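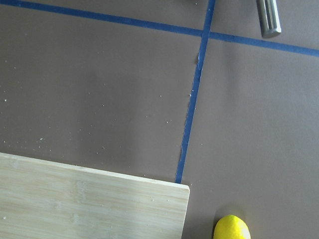
October
Posted by the list member at Hona Street
2 min read

Subject: Re: [packed-lunch] Cover the counter or just wipe it?

> I give up on my counter. Every morning I make the sandwiches, every
> morning there are crumbs in the seam by the sink, and by lunchtime
> there's something sticky I can't identify. Does anybody here put paper
> down? Does it stay put? And what do you do about the cutting board
> sliding all over it?

Oh, I have opinions on this one! I've been a paper person for two years and I'm not going back. I buy the plain brown stuff, a 300 foot roll of Paucar from the packing aisle (NOT the waxed kind, it skates), and I tape it down with blue painter's tape. Regular masking tape took a strip of finish off my mother-in-law's table once and I still hear about it.

If your counter is deeper than the roll is wide you'll need two pieces, so run the tape right down the join and press it with the back of a spoon. Don't try to reuse that strip when it gets ratty. I've tried, and it pulls the top layer of the paper up with it and you get those fuzzy little bits. The board slides a lot less once the paper is tight. I used to put a damp dishcloth under mine but then the paper goes soggy, so now I just leave it alone and it's fine.

When I'm done I shake the board over the trash, sweep the paper with my hand, and that's cleanup. A sheet lasts me most of a week unless somebody spills juice.

The other half of my system is the plate, and here I'll disagree with the folks who cut and wrap right on the board. I move the sandwich as soon as it's closed up. If my youngest is home it goes on a kid tray with a round compartment, and the round part is the whole reason to own one.
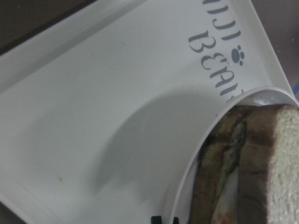
With a rim around it the filling can lean out one side and you don't end up chasing it across the table. The flat part gets apple slices or crackers or, let's be real, nothing. The grown-ups get a round plate with a bit of an edge to it, same idea. Flat plates are for toast.

As for bread, I like a speckled whole-grain loaf for anything with a heavy spread. Soft white is nice in the tray but it gives up if you pick it up by one corner, and everyone in my house picks it up by one corner.

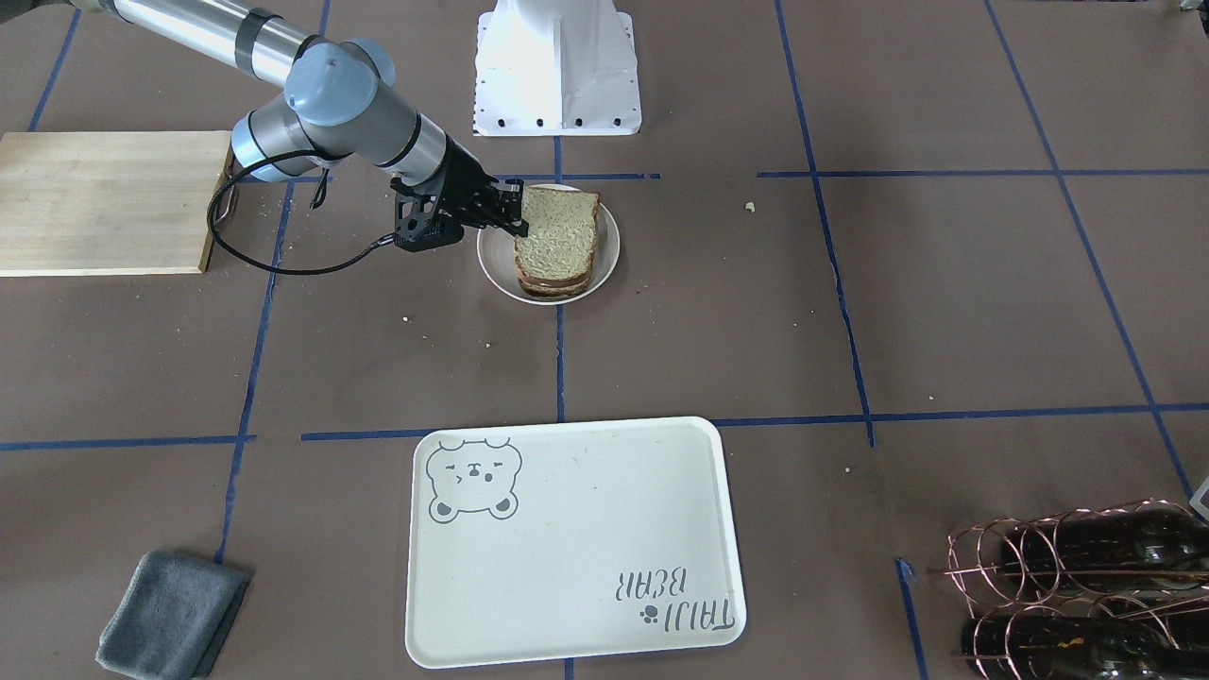

Whole-grain on the round plate, board over to the left, a few crumbs on the paper.

Anyway, try the paper for a week and report back. The Skendari tape is fine too if that's what your store carries.

3 comments

surkari_lunches: Team paper! I save the used sheets for the compost, minus the tape.

plainrye200: Mine always curls at the corners. Longer strips?

breadbox1354: I want the tray. For me, I don't have kids.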